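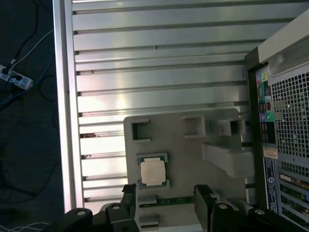

Holleo Shared Workshop – Automation Bench Group

Pre-run checklist, chip and board handling cell (bay 5)
Filled in by: Rafferty Iwasaki
Second look: Esi Annan
Month: April
Run log no.: 1603

Mark OK, FIX or N/A. Comment if its anything but OK.

BASE PLATE
Slots clear of screws, chips, swarf – OK. Specks in a few of the grooves, brushed what I could.
Surface scratches – OK. Cosmetic. Leave.
Plate bolted to bench frame, all corners – OK
Side rail tight, no sharp ends – OK. Filed the end nearest the door, was catching sleeves.

FIXTURE TRAY
Tray seated, no rock – FIX. Slight rock when pressed on the right. Shimmed with card for now. Needs a real shim before anyone runs unattended.
Pockets free of burrs – OK
Processor square in its recess – OK. Gold contacts not touched, handled by the edges.
Green board strip flat at bottom of tray – OK
Spare parts are scrap only, nothing anyone wants back – OK. Both from the Clatthorpe box.

GRIPPER
Screws snug on both fingers – OK. Went round with the hex key, one took a quarter turn.
Jaws open fully, no binding – OK
Jaw faces clean – OK. Wiped w/ alcohol
Grip force limit set – OK. Using the low preset. Don't change it without writing it here.
Wrist cable slack at full reach – FIX. Pulls a bit at far left. Rafferty to re-route.

POWER AND FLOOR
Power strip off the walkway – FIX. Still on the floor past the rail with leads looped across the floor. Wants to be up on the bench leg. Esi has the clips.
Blue cable clear of rail edge – check again after strip is moved
Thin white wires on floor – tape down or get rid. Who's are these?
E-stop reachable from both sides – OK, pressed twice, arm stopped both times

PC TOWER
Unplugged from wall before arm goes near it – OK
Vent grille not blocked – OK
Tower can't tip toward the arm – FIX. Strap it. Dunleavy bracket is on order, use the ratchet strap till then.
Slot covers, watch fingers, edges are sharp – noted
Arm path clears the tower by 295 mm – OK at slow speed. Not checked at full.

PEOPLE
Glasses on, hair tied, no lanyards – OK
One person on the stop for the whole run – OK, Esi
Wrist strap if handling boards – OK

RESULT
Slow speed only till the FIX items are closed. No full speed, no leaving it running over lunch.

Esi adds: agree w/ all. Would move the strip first, before the shim. Recheck at 8 pm when bay is free, bring the clips and gaffer tape.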